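Monday, March 22, 2021
Notebook entry – wire sorting, Itby bench

Sorting of the loose hookup wire continued today under the Figueroa job, sheet 1,744. Wire is to be separated by color and placed in the mesh baskets at the back of the table. Pale cream and yellow-green lengths go in the teal basket. Red and green remain to be assigned.

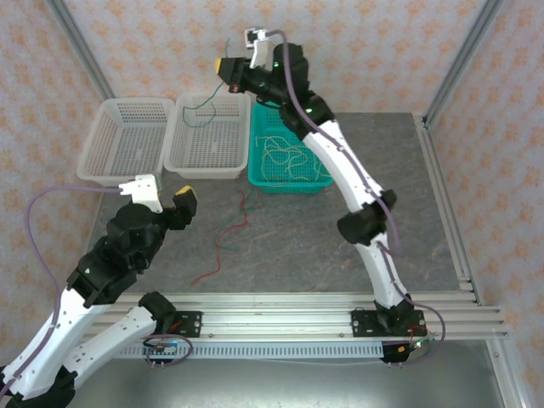

Short offcuts are to be kept apart and entered under stock line 223 – the Dalex spools are not included in that line. Labels for the two white baskets have been requested from Brodier. Terminal crimping is held until June.

Open item: confirm gauge of the dark green wire.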